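Picking up one stick at a time: an open afternoon at Drulura

Nele Van Loon runs the hand tool work at Drulura's site in Haltdale. She spent an afternoon in November showing visitors how people teach a robot to handle small things on a table, and she answered questions for two hours after that.
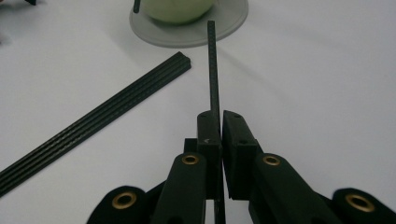
Thijs Van der Linden

Visitors to Drulura come in through the loading dock, sign a sheet and walk down a long corridor to room 901. The building has one floor. Nele Van Loon says the number came from the people who had the place before, and it's on the fire plan, so it has stayed.

There were 14 of us in the two o'clock group. Most had come over from Stirnstead on the bus. Van Loon let us stand behind a line on the floor and told us to ask things while the work was going on, because the person doing it was used to noise.

The work is easy to describe. A person sits or stands at a table with a black gripper in each hand. A gripper is a hand tool that opens and closes like the end of a robot arm. The person uses it to do an ordinary job, such as picking one thin black stick out of a bundle, and what the tool does is recorded. A robot arm with the same kind of fingers is then trained on the recordings.

"People expect to see the arm first," Van Loon said. "The arm is in the other building and you'll see it at four. But most of the hours go in here. If what we record here is poor, the arm will be poor too, and there's no fixing it over there."

I asked why she had chosen sticks for the open day.

"We were doing sticks this month anyway," she said. "I didn't want to put on something special. Last year we stacked coloured blocks for the visitors and everyone was very kind about it, but it had nothing to do with what we were working on. A few people rang up later asking if we made toys."

Sticks, she said, are harder than blocks. They lie close against each other and the fingers want to take two. The pads on the gripper are thick compared with the thing they have to hold, so the person has to come in at the end of the bundle, where the tips don't line up, and separate one before closing.

"You'd do that with your fingertips and never think about it," she said. "You'd feel the second stick and drop it. With the gripper you don't have that, or you have very little of it. You feel something through the handle, but mostly you're looking."

She passed a spare gripper along the line. It was lighter than I expected. There is a row of joints below the finger pads with brass-coloured rings around the pivots, and when you squeeze, both fingers come in together. A boy of ten or so got the hang of it faster than I did and was soon picking the pen out of my shirt pocket. Van Loon let him go on with it for some time.

Someone asked how long it takes to learn.

"To pick things up, an afternoon," she said. "To do it the same way all day without getting sloppy, a few weeks. The sloppiness is what I look for. People find shortcuts. They start nudging the bowl with the side of the tool, or they drag a thing across the table when they should lift it. A robot trained on that will drag things too."

I asked whether that mattered if the thing ended up in the right place.

"On a flat table, maybe it doesn't," she said. "On a bench with a lip in the middle it does. We had a month of very tidy dragging in the spring and we had to throw most of it out. Those were my instructions, by the way. I'd told people to be quick."

She has since dropped the word "quick" from the sheet that new people are given. The sheet is one page. I read it while she was talking to another visitor. It says to begin with both hands low, to finish what you started even if it goes wrong, and to call out if a cable catches on your sleeve.

The cables come up a lot. Each gripper has one, and they get in the way more than anything else in the room. Van Loon has tried running them over the shoulder, under the table and through a loop on the belt.

"Everyone has their own view on cables," she said. "I've given up making a rule. If it isn't pulling on your wrist, it's fine."

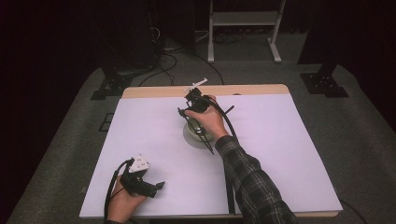

6 min read

The table where this goes on is a plain board, pale wood, with a big sheet of white paper over most of it. Van Loon said she likes paper because it can be changed when it gets marked, and because she can pencil on it where a thing should start. The little bowl had been put near the middle. Dark curtains hang at the sides, and there are cables over the grey carpet behind the table. I was told twice to watch my feet.

The man at the table wore a dark plaid shirt and worked steadily without looking at us. Van Loon asked me to leave his name out, as he had only agreed to do the demonstration if he didn't have to talk.

A woman from Stirnstead wanted to know about the white pieces fixed on top of the grippers. Van Loon said they help the system keep track of where each tool is and which way it is turned.

"If your other sleeve covers one, we lose a bit," she said. "So when two hands work close together you have to think about what's on top as well as what's at the tips. New people forget. Then they see the recording and they understand."

She doesn't show people their own recordings on the first day. She used to, and found that they became stiff, the way people do when they hear their own voice on tape. Now she waits a week.

I asked what a good day looks like in numbers. She was slow to answer.

"I can tell you that we have 700 recordings of the stick job that I'm happy with," she said. "That's since we started on it. I'm not going to tell you how many I wasn't happy with. It's a bigger number."

And who decides?

"I do, and one other person. We watch them separately and then we compare. When we disagree it's usually over the end of the recording, the letting go. He thinks I'm too strict about letting go. If a stick rolls after you release it, I want it out. He says sticks roll, and the robot had better get used to it."

Had they settled that?

"No," she said. "We keep those ones in a separate folder."

Drulura has eight people at Haltdale, and all of them take turns with the grippers, including the man who does the accounts. Van Loon says this is partly to spread the load on people's hands and partly because she wants different habits in the recordings. Left-handed people are useful to her. So are people who are a bit clumsy, up to a point. The longest anyone works at the table in one go is forty minutes, and there is a chair by the door for afterwards.

"Your forearm gets tired before you notice," she said. "You squeeze harder than you need to. I did it myself for the first year, and I couldn't open jars."

A retired fitter in our group asked the question I had written down for last, about who all this is meant for. He had worked in packing for most of his life and he put it fairly directly. Would the arm be doing somebody's job?

Van Loon said the customer for this work is Arai, a firm that makes up kits of small parts, and that she had been to their packing room more than once.

"They've got people standing at a bench sorting thin things out of trays for a whole shift," she said. "They can't keep them, and I wouldn't stay either. I can't promise you what they'll do with the people they have. I asked, and I was told they'd be moved to the checking end. I'd rather tell you that I was told it than tell you it's so."

The fitter said that was fair enough. They went on talking about trays for a while and I lost the thread.

At four we crossed the yard to see the arm. It was doing a simpler version of the job, with sticks laid apart on a tray. It took the first one cleanly. On the second it closed on air, went back up, waited, and tried again a little to the left. It got that one. A few people clapped and Van Loon looked slightly annoyed.

"It shouldn't have had to try twice," she told me on the way back. "The light's different in there in the afternoon. I'd asked for the blinds to be down."

I asked if she'd do another open day.

She said there'd be one in autumn, probably with both tables going so that people can have a turn at each. Groups will stay at the same size. Anyone who wants to come should write to the Haltdale office first, wear closed shoes, and use the loading dock entrance, as the front door sticks.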